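Date: November, 19:40
From: Kwok-wai Siu
Subject: Re: Right arm cable, strap or clip?

Min-kyu Seok wrote:

> Hello all,
>
> We are setting up a two-arm cell at Yau, very similar to the one Kwok-wai
> wrote about in the spring. The left arm gives no trouble. On the right
> arm we have lost the wrist cable 2 times. The first time it was pulled
> from the connector when the wrist turned over, and the second time the
> jacket was rubbed through near the elbow. We used the plastic clips that
> Vendik sells, with glue on the back. They let go after a few days.
>
> My questions: do you fix the cable with straps or with clips? How much
> slack do you leave at the wrist? And does anybody cover the table? Ours
> is white and very shiny and we get reflections.
>
> Thank you,
> Min-kyu

Hello Min-kyu,

I will answer in your order, but first one remark on the clips. We had the same clips from Vendik and the same result. I think the glue is made for flat surfaces, and the arm shell is curved almost everywhere. I also did not like to clean the glue off afterwards. It took me a whole afternoon with a plastic scraper and a soft cloth, and there is still a dull place on the shell.

So, straps. We use two black straps on the right arm, one below the wrist housing and one at the joint between the forearm and the big link. With only one strap the cable moves along the arm and collects in one place. With three, I found that the cable is held too tight somewhere in the middle, and the elbow pulls on it when it opens.

For the order of work, I do it this way:

Put the arm in the pose where the wrist is turned the most. Do not use the home pose, it is too comfortable and you will leave too little cable. Hold the cable by hand at the wrist and let it make a free loop. Close the upper strap so that you can still pull the cable through with two fingers. Then open the elbow fully and close the lower strap in the same way. After this, run the job slowly, at low speed, with your hand near the stop button, and watch only the cable. When it looks good, tighten both straps a little. Please keep the strap edges away from the button on the forearm. My colleague put one over it once and we had the arm in free drive at a bad moment.

About the slack: I leave a big loop. People say it is ugly, and it is true. But a small loop becomes a sharp bend when the wrist goes round, and the sharp bend is what breaks the wires inside. The loop must stay clear of the control pad, because you want to reach the pad without pushing the cable away. Before each shift I look at the loop from above and I feel the jacket at both straps. If it is sticky or flat, I move the strap by a finger width and write it on the cell sheet.

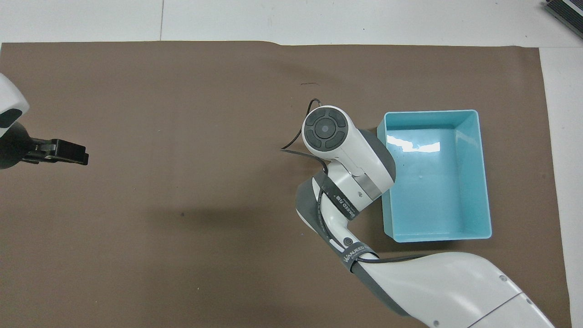
Kwok-wai Siu, right arm and bin position, Skekisa cell

On the table you can see our answer to your last question. We put brown paper over the white top. It is matte, it costs almost nothing and when it is dirty we change it. Tape it flat and check the edges, a lifted edge can be caught by the gripper fingers. Marks on the paper also show up, so we do not wait until it is full of them. We tried a grey rubber mat from Kovex before. It was good for the reflections but it moved under the bins.

The bin I place close to the right wrist, with the long sides going away from the operator. This makes the travel short, but you must check the clearance between the wrist housing and the rim by eye after each change of the bin. Our bins are not all the same height, I measured some of them. If the housing comes down on the rim, the arm will stop with a contact fault and you lose the cycle. For us it was fault 931, maybe your version has another number. I raised the approach point by 60 mm and the fault did not come back so far.

One thing I could not solve yet — the cable rests across the top of the upper link, and there it is not held by anything after the lower strap. It is quiet in slow moves. In fast moves it jumps a little. If somebody on the list has a fixing for this part that needs no glue, I would be glad to hear it.

Min-kyu, could you tell me also which cable type you have? If it is the stiff one, my advice on the loop may need to be changed, and then I would start with a bigger one.

With best regards,
Kwok-wai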